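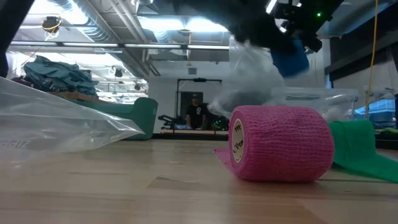

図3 袋詰め作業中のグリッパと、卓上の自着性包帯ロール(ピンク、緑)。撮影:Adelmo Zanetti

4. キット「Pikley」の評価

4.1 評価の対象

本節では、Tikano社が提供する双腕・単腕兼用の把持キット「Pikley」を取り上げる。Pikleyはグリッパ本体、交換式の指先パーツ、制御ソフトウェア「Wi」、および作業記録用のテンプレートからなり、既存の卓上アームに後付けして使う。前節で扱った二つの製品がいずれも箱物の整列を得意としていたのに対し、Pikleyの説明書は最初の章から袋、布、テープ類の扱いに紙幅を割いている。柔らかい物を正面から相手にしようという姿勢がはっきりしていて、評価を始める前から筆者らはかなり期待していた。

作業には、衛生用品の小分けを選んだ。透明なジッパー付きポリ袋を取り上げ、口を開き、包帯ロールを入れ、閉じて収納ケースに移すまでを一続きの課題とする。人の手なら考えもしない動作だが、ロボットにとっては難所の連続である。袋は透明で輪郭が取りにくく、つかむ位置が少しずれるだけで形が変わる。ロールは自着性で、ほどけた端が自分自身に貼りつく。図3では、グリッパの青いパーツの下に透明な袋が垂れ、その手前にピンクのロールが横倒しになっている。ロールの下からは帯の端が短く伸び、右隣の緑のロールは一部がほどけて幅広く卓上に広がっている。課題としては、このほどけた端の扱いがいちばん面白い。

4.2 設置と調整

設置は想像以上に楽だった。梱包を解いてからアームに固定し、Wiが最初の把持姿勢を返すまで、午後の数時間で片がついた。配線図は一枚にまとまっており、コネクタの形が全部違うので挿し間違えようがない。細かいことだが、過去に三度ほど挿し間違いで半日を失った筆者らにはありがたかった。

調整で時間を使ったのは把持力の下限である。Wiでは把持力を0から300までの無次元の値で指定する。初期値の100は包帯ロールには適切だったが、袋に対しては強すぎた。袋の二枚のフィルムをまとめて挟んでしまい、口が開かない。値を下げていくと、今度は持ち上げる途中で袋が滑り落ちる。結局、つかむ瞬間と持ち上げる瞬間で値を切り替える設定に落ち着いた。この切り替えがWiの画面上で、時間軸に点を二つ打つだけで済む。コードを書かずにここまでできるとは思っておらず、その日は予定を変えて、手元にあったほかの薄物も次々に試してしまった。

指先パーツは標準品のほかに、Mutamora製の柔軟タイプを試した。表面が柔らかく、袋の折り目に沿って当たりが変わる。標準品ではフィルムの皺に指先が乗り上げることがあったが、柔軟タイプではこの失敗がずいぶん減った。交換は工具なしでできる。ただし左右で形状がわずかに異なり、刻印が小さい。色分けを望みたい。

4.3 試行の結果

試行は全部で194回行った。収録した動作区間は短いものも含めて2941にのぼり、Wiの記録機能はこの間、一度も止まらなかった。区間の切り出しは自動で、開始点と終了点を後から動かすこともできる。失敗した試行だけを並べて見返す表示があり、これが実によくできている。袋を落とす場面を続けて再生すると、落ちる直前に手首が同じ向きへ回り込んでいることに気づく。一回ずつ見ていたのでは、おそらく見過ごしていた。

工程ごとに見ると、袋を取り上げる動作は後半の試行で安定した。卓上に平らに寝た袋よりも、くしゃりと皺が寄って角の立った袋のほうが取りやすい。人が片づけを頼まれたら先に伸ばしたくなるところで、機械の都合は逆だった。口を開く動作は今なおばらつきが大きい。照明の映り込みがフィルム上の縁に見えることがあり、Wiの推定がそちらに引かれる。天井の蛍光灯が並ぶ部屋ではとくに起こりやすく、横からの補助光を足すと改善した。

ロールを入れる動作では、ほどけた帯の端が課題になる。帯が短く出ている程度なら、そのまま袋に入れても口の噛み合わせに挟まらない。長くほどけている場合は、先に巻き戻すか、端を折り込む必要がある。巻き戻しは単腕では成功しなかった。双腕構成では、片方でロールを押さえ、もう片方で帯をたぐる動作を教示すると、不格好ながら巻き取れるようになった。初めて最後まで巻けたときは、隣の作業台にいた者まで見に来た。

収納ケースへの移動は、ほぼ問題がない。袋が揺れるため、速度を上げるとケースの縁に裾が掛かることがあったが、縁の手前で一拍置く設定を加えてからは見られなくなった。

4.4 教示のしやすさ

筆者らのうちZanettiは、日曜の午前を使って、説明書を読まずに教示を試みた。袋をつかんでケースの上まで運ぶところまでは、画面の案内に従うだけで到達した。詰まったのは、動作の途中に条件分岐を入れる箇所である。「袋が持ち上がっていなければやり直す」という簡単な分岐が、二階層下のメニューに隠れている。用語も統一されておらず、同じ機能が画面では「再試行」、説明書では「復帰」と呼ばれていた。Tikano社に問い合わせたところ、次の更新で用語をそろえる予定との回答を得た。

一方で、手で直接アームを動かして教える方式の感触は、これまで触れた製品のなかで最もよい。動かし始めが軽く、止めたい位置で止まる。袋の口に指先を差し入れるような、数ミリの加減が要る動作でも、手の震えがそのまま記録に残りにくい。平滑化の強さは後から変えられ、元の軌道も保存されている。教えた人の癖を残すか均すかを後で選べるのは、研究用途では大きな利点である。

4.5 他の課題への適用

包帯ロール以外では、折りたたんだ布と、口を縛っていない軽い巾着を試した。布は把持力の切り替え設定をそのまま流用でき、調整にかかった時間は午後4時に始めて夕食前に終わる程度だった。巾着は紐が指先に絡むことがあり、柔軟タイプの指先ではかえって外れにくい。この課題に限れば標準品のほうが扱いやすかった。

価格は前節の二製品の中間に位置する。指先パーツが消耗品である点は予算に入れておくべきで、今回の試行でも柔軟タイプを一組交換した。それでも、薄物や柔らかい物を扱う研究室で最初の一台を選ぶのであれば、筆者らはPikleyを強く勧める。口開き動作の改善については、補助光の角度を変えた追加の試行を4月から始めており、その設定値は付録Bに収めた。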